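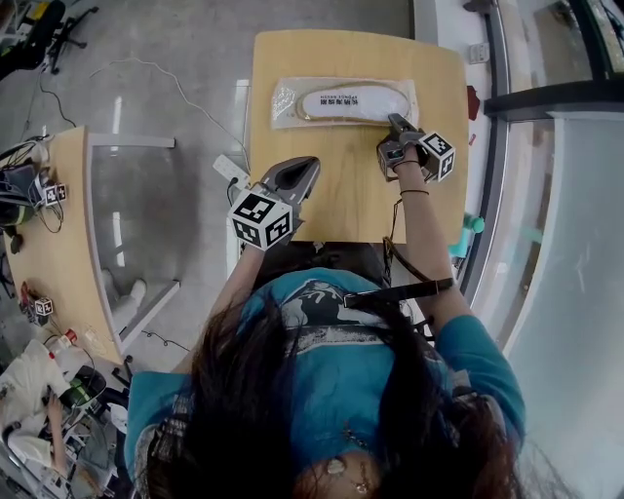

Insoles for standing all day: trim to fit or buy the exact size?

Forum > Feet, Shoes and Work > Insoles and Supports

erhan_d
Hello everybody. My name is Erhan Dönmez and I work in a bakery, on a tile floor, from 4 in the morning until noon. Since February I have pain under the left heel. It is strongest in the first steps after I get up, then it becomes less, and at the end of the shift it comes back. The doctor looked at it and told me to stretch the calf and to change what is inside my shoes. She did not say which insole, only "something firm".

My work shoes are Kostus, the black model with the closed heel. The insole which came with them is thin and can be taken out. I am between two sizes. In the store there are insoles which you cut with scissors along a printed line, and there are others which are sold in the exact size and must not be cut. The second kind costs more. I would like to ask:

Is the cut kind worse, or is it only less comfortable to prepare?
Must I take out the original insole first, or do I put the new one on top of it?
How long do you wear them before you decide they are not for you?

Thank you in advance for the answers, and please excuse my English.

marblefloor
Your English is fine, better than half this board.

Take the old one out. Always. If you stack them your heel sits too high in the shoe and starts to slip, and then you get a blister on top of your other problem. I did 11-hour shifts in a hotel kitchen with two insoles stacked for a whole winter because I thought more padding meant more comfort. My heels looked like raw chicken.

On trimming, I always buy the kind you cut. Buy the bigger size, put the original insole on top, draw around it with a pen, cut outside the line, try it, cut again.

Quillan78
I disagree about cutting. If it's a soft foam one, sure, cut all you want. If it has a hard arch piece, the position of the arch depends on the size you bought. You take a big one and trim the toes, and now the arch is too far forward for your foot. It presses in the wrong place and people think insoles "don't work for them."

Buy your real size. If you are between sizes, go by where the arch sits and not by the number on your shoe.

marblefloor
You're talking about one size of difference. It's a few millimeters.

Quillan78
A few millimeters under a sore heel is plenty. I had a pair like that and I limped for three weeks.

erhan_d
Thank you both. I did not think about the arch. I took the old insole from the shoe and I can see the print of my foot on it, dark under the heel and under the ball. Could I use this print to know where the arch must be?

Quillan78
Yes, that's a good way to do it. Put the new one on top of the old one with the heels lined up. The highest part of the new arch should fall in the clean area between the two dark parts. If it's under the dark part at the front, it's too big for you.

Most stores let you do this if you leave the insole in good shape and don't bend the package.

pinecone_rn
Nurse here, ortho floor, so I stand and walk on hard floors for a living. I want to say something about "firm," because it confuses people. They buy gel because it feels nice when they push it with a thumb in the store. Gel is pleasant for an hour. After that your heel has gone through it and you are on the tile again. What you want holds the shape when you press on the arch with your whole hand.

I wear the Tse ones, the firm version. They felt like standing on a spoon the first two days. Now I forget about them.

Break them in slowly. Two hours the first day, then switch back. Add an hour or two each day.

erhan_d
This is a problem for me. I cannot change shoes in the middle of the work, because when the dough is ready it is ready. Can I wear them at home first?

pinecone_rn
Sure, at home is fine, but inside the work shoes, not in slippers. Cook dinner in them. Fold laundry. If you have clean shoes your floor will survive.

dutch_oven_dan
Fellow baker! 3 am start, concrete floor, so I win (or lose).

I'm going to be the unpopular one. I spent a stupid amount of money on insoles before I found out my shoes were the problem. The shoe was flat and so soft in the middle that I could fold it in half. No insole can fix that. Erhan, hold your shoe by the toe and heel and try to bend it. If it folds in the middle of the foot and not at the toes, spend the money on shoes.

Also a mat. My boss bought a Drorach mat for the bench and it did more than anything I ever put in a shoe.

marblefloor
Mats are great if you stand in one place. In our kitchen they got greasy and curled up at the corners, and the dishwasher went down on one. We threw them all out.

dutch_oven_dan
Then clean them? We hose ours off every night and hang them over the rail.

marblefloor
You have a rail. Good for you.

pinecone_rn
Let's not fight about mats. He asked about insoles.

erhan_d
I tried the test with the shoe. It bends at the toes, and in the middle it stays straight, so I think the shoe is good. A mat is not possible for me because we push the racks on wheels through the same place where we stand.

I also went to the store at lunchtime. They had Indstead in two kinds, and Tse only in women's sizes. I compared the Indstead with my old insole as Quillan78 explained. In the bigger size the arch was clearly too far in front. In the smaller size it was in the clean area, but the insole is a little short at the toes. There is a gap when I put it in the shoe, as wide as my small finger. Is this a reason not to buy it?

Quillan78
No. Short at the toes is no big deal as long as it doesn't slide. Put it in, walk, take it out and see if it moved. If it moves, use a small strip of double-sided tape under the heel.

marblefloor
OK, I'll give him that one. I'd still be bothered by the edge under my toes.

lurker_lou
Question from someone who only reads here: do you replace them on a schedule? The package on mine says 500 miles and I have no clue how many miles I walk behind a counter.

pinecone_rn
I go by the look. When the heel cup is cracked or the cover is worn through, they go in the trash. For me it's twice a year. Also take them out at night so they dry.

dutch_oven_dan
Flour gets under them too. I shake mine out over the sink or it turns to paste.

erhan_d
I bought the smaller Indstead. Yesterday I wore them at home for two hours and today again. Under the arch it is strange, like a small stone, but it is not pain. The heel is the same as before. They did not slide. I continue with the stretching on the stairs, in the morning and after work, and I will begin to wear them in the bakery when I can have them on for the whole evening without thinking of them.

About the flour I already know, it was also under the old ones.

Quillan78
If the small stone feeling is still there after two weeks, take them back. Keep the receipt.

pinecone_rn
And do the calf stretch with the knee bent too, not only straight. People skip that one.

erhan_d
With the knee bent I did not know. Do I hold it for the same time?

pinecone_rn
Same time, both legs, even the good one.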